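The 23 percent that wasn't there

Jun 29, 2019

I have been putting off this post since December, when the Beltilach results first started going around and three different people sent me the link with some version of "so sim-to-real is solved?" No. I finally sat down with the code, and I have complaints.

The claim, if you missed it: train a pick-and-place policy entirely in simulation, reward it only at the end, and let it generate its own subgoals by relabeling failed attempts. The headline number is a 23 point gain in success rate over the plain baseline. The baseline comes from Femora, an older package that I know pretty well, and I was surprised to see it do so badly.

So I reran it. The first thing I found is that their Femora runs use the default action scaling, which everyone who has used Femora for more than a week changes. With sane scaling the gap drops to 13. Then I looked at seeds. The released config runs 3 of them. I ran 12, which tied up my machine for almost 13 days, and the spread between the best and worst Beltilach seed was bigger than the gap I was trying to measure. I'm not accusing anyone of picking seeds. I am saying that the bar chart with the tiny whiskers should not have been drawn.

The relabeling does something. Learning curves rise earlier, and on reaching tasks I'd use it. Where I get off the bus is the word "manipulation" in the title. Cubes on a flat table, gripper coming straight down, is the friendliest version of the problem there is. I tried swapping in the cylinder set from Cancombe and both methods fell over, the new one a bit harder.

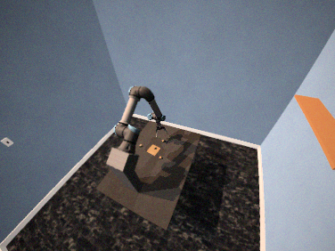 Posted by Stasiv

My other gripe is color. The cubes and the target pad are all orange on a brown table, and there's an orange panel up on the wall too. A vision policy trained on this could be learning "go to the orange thing" and I would have no way to tell from the success rate. Randomizing the colors is a small change to the config. I have it running now, and I'll post the curves whether or not they make me look silly.

If you have rerun this with more seeds than I did, please send me your logs. Configs for my runs are on the downloads page, minus the Cancombe meshes, which I can't redistribute.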